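首页 > 走走看看 > 展会与开放日

弗利罗夫（Flirov）餐具厂开放日小记：看了一下午盘子
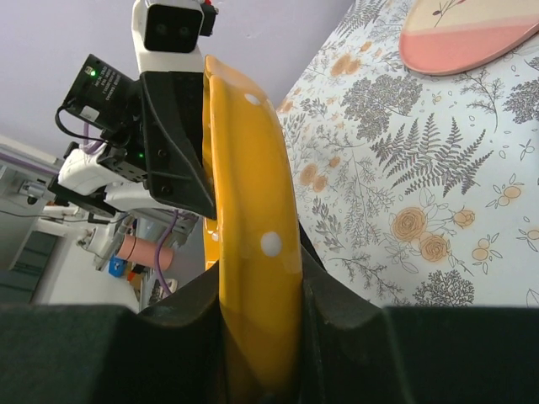 黄底白点的盘子，釉面很亮，立起来看边缘特别好看。

一月份去的，天冷得要命，我本来都打算在家窝着了，结果朋友 Shirin Jalali 一个电话打过来，说弗利罗夫今天开门让人随便看，还有出窑的次品可以便宜带走。次品！便宜！我二话不说就穿鞋了（她太了解我了）。

先说怎么去。从市区坐 367 路，到 Girncombe 那一站下来，再往坡上走一段，坡不算陡，但是风大，帽子一定要戴紧。我在路边追了自己的帽子两次，后面一位带小孩的妈妈笑得推车都停了。厂房在坡顶左手边，门口没有大招牌，只有一块小牌子，写着当天开放的时间，下午 2 点开始进场。我们到的时候前面已经排了一小队，门口有人发热姜茶，纸杯很小，我喝了两杯，厚着脸皮又去要了第三杯。

第一间是拉坯和注浆的地方。说实话我以前一直以为盘子都是拉出来的，问了师傅才知道，他们家的平盘大多是压的，拉坯只留给碗和几款小杯子。师傅姓罗，话不多，但你问什么他都认真答。我问他盘子为什么会翘，他说多半是晾的时候两面干得不一样，说完顺手从架子上抽了一只翘了的坯子给我摸，一摸果然晃。坯子那个手感真的很妙，凉凉的、粉粉的，像一块特别紧实的饼干，我捧着都不敢使劲。

第二间是上釉。这间我待得最久，Shirin 中途出去接了个电话回来，我还站在原地没动。墙上挂了一排试片，同一个颜色能有好多深浅，光黄色就看得我眼花：有偏柠檬的，有偏蛋黄的，还有一种他们自己叫“晒过的黄”，名字起得挺逗。我一直是黄色盘子的死忠，家里蓝的白的灰的都有，可早上煎个蛋，还是想放在黄盘子上，看着就觉得天晴了。

这次我最惦记的就是那款波点盘。黄底，上面是小小的圆白点，釉很饱和。平时在店里看盘子，大家都是从上往下看嘛，谁会去看边呢，可是一立起来，那道弧形的边就成了主角，光顺着它往下走，白点落在黄釉上，又干净又俏皮。我站在那儿歪着头看了好半天，Shirin 说我的表情像在看小狗。我还去问了负责上釉的姐姐，白点是怎么来的，她说他们是先上底色，再一个一个点，点得急了就会洇开。我问她一天点下来手酸不酸，她把手腕转了两圈给我看，说习惯了，晚上回家切菜反倒特别稳。

窑房只能隔着玻璃看，里面正在降温，不让进。讲解的小伙子说这一窑从点火到能开门要 5 天左右，急不得，开早了釉会裂。旁边有位大爷一直追问耗多少电，小伙子被问得直挠头，最后答应帮他去查。后来查没查到我就不知道了，反正我们出来的时候大爷还在那儿等着。

然后是小展区。除了弗利罗夫自己的东西，还请了两家来摆摊。一家叫 Naseri，做茶具的，壶嘴都特别短，倒水居然不滴，摊主当场给我们倒了好几回，我不服气，自己也试了一次，确实没滴。他们家的杯子我拿起来又放下，放下又拿起来，最后还是忍住了，柜子真的塞不下。另一家是 Flernent，卖桌布和餐垫，素色的多，跟花一点的盘子放一起正好。我看中一块灰绿色的，可惜尺寸不对，我家桌子是圆的，他们只有长的。摊主让我留个电话，说开春会做圆的，我留了，有消息再来更新。

说到怎么收盘子，我趁机请教了一下罗师傅。我家那几只盘子一直是平着摞的，底下那只每次都最后才轮到用，拿的时候还哐哐响。他说平摞没问题，中间垫张软纸就行；要是想立着放，架子的槽别太紧，底下最好有点软的东西，边最怕磕。他还说洗完别急着收，底足那一圈没釉，吸水，要多晾一会儿再进柜子。这个我真是头一回听说，难怪我那只旧汤盘底下老有一圈印子！回家赶紧都翻出来晾了一遍。

次品区在最里面，开放得晚，大家都憋着劲儿往里挤。所谓次品，很多你不拿到灯底下根本看不出毛病，有的是一个针眼，有的是点歪了一颗。我挑了两只波点盘，一只点得有点胖，一只边上厚薄不太匀，都是 8 折再减一点的价钱，比我想的贵一丢丢，可是我已经抱在怀里了，放不回去了。Shirin 更离谱，嘴上说只看看，最后拎了一整套汤碗，下坡的时候换了好几次手，我还得帮她扛一半。

几个小提醒：厕所在院子另一头，要穿过院子，冬天记得把外套穿上；厂里灰大，别穿黑裤子，我那条回来拍了半天；包装纸他们给得很大方，但袋子偏薄，最好自己带个结实的布袋。带小朋友的话，注浆那间有个捏泥巴的小桌子，孩子们玩得脸上都是泥，大人在旁边也手痒（我捏了个碟子，歪的，没好意思让人帮我烧）。

晚饭就在 Girncombe 车站旁边吃的面，很咸，不推荐。到家把两只盘子洗了，第二天早上煎了蛋，那只胖点的归我。

标签：餐具｜工厂参观｜周末去哪儿

最后更新：一月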